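Holmgren Pantry Labels

A word list of ingredient and storage terms taken from the labels of packaged foods sold in small grocery shops. Compiled by Souad Abdel Hamid. Last revised 19th September.

What's in it

The main file, labels.csv, has 845 rows. Each row is one term as it was printed on a label, with the spelling kept exactly. Of these, 769 have been matched to a plain English term. The rest are in the file with an empty match column and a note where there's something useful to say.

Columns

term – the wording on the label, including odd capitals
plain – the everyday term it was matched to, or blank
kind – ingredient, storage, allergen or serving
source – Wokovano, Randska or Pekberg, the three shops the labels were collected from
note – free text, often blank

Files

labels.csv – the full list
kinds.txt – how each kind is defined
changes.txt – what was altered between versions
The files are UTF-8 with commas as separators. If your spreadsheet program turns "1/2" into a date, import the term column as text.

How terms were collected

I copied labels by hand at the shelf and typed them up the same evening. Sauces, pickles, noodles, dried pulses and baking goods are well covered. Frozen food is thin, and fresh meat isn't in the list at all. Labels stuck on by the importer were treated as separate from the printed packet underneath, and where the two disagreed both wordings went in.

Spelling follows the label in the term column and Australian usage in the plain column. That means "flavour" and "colour" throughout, "capsicum" for bell pepper and "coriander" for cilantro. Anyone merging this with a North American list will need to map those first.

Known problems

"Starch" and "modified starch" were merged in the first version. They've been split again, but 11 rows still need checking against the packet and are marked "recheck" in the note column.

Storage advice is hard to match neatly. "Keep cool", "store in a cool place" and "refrigerate after opening" don't mean the same thing, so they have separate plain terms. "Best kept cold" went in with the refrigeration group, and I'm still not sure about it.

Some allergen lines run together without commas. I split them where the break was obvious and left them whole where it wasn't.

Don't use the list to decide whether a food is safe for someone with an allergy. Recipes change and the list doesn't keep up. Read the packet.

Changes in this version

Serving terms now have their own kind. They used to sit under storage.
Duplicate rows that differed only by a trailing space have been removed.
The Pekberg rows now use the same column order as the others.

Use and corrections

Free to use and adapt, with credit to the compiler. Send corrections with the wording exactly as printed and the name of the product – a typed copy is fine. The next revision is planned for December.

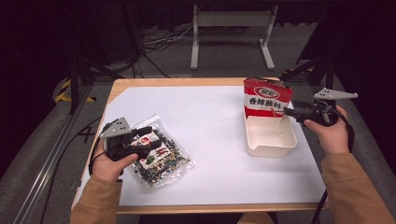 Corrections that arrive after the end of November will be held over to the following version.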